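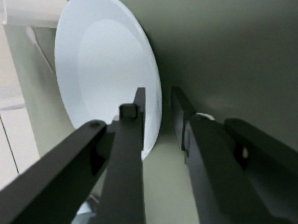 Notes, Skarngate open day, December 2019. Welcome everyone, then say what the Zakthorpe demo covers – plates only, one arm, simulated kitchen.
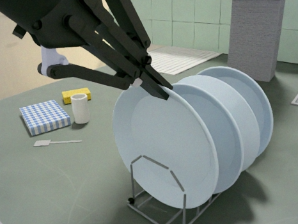
Gripping comes first. Point out the two finger pads, one on each side of the front plate's rim. Mention the 37 plate runs.

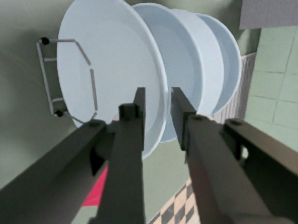

Brerkard asked at the June visit whether bowls would work the same way. Say bowls are next.

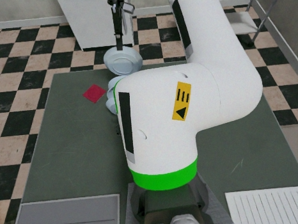
Then take questions, 9 minutes, and hand out the sign-up sheet.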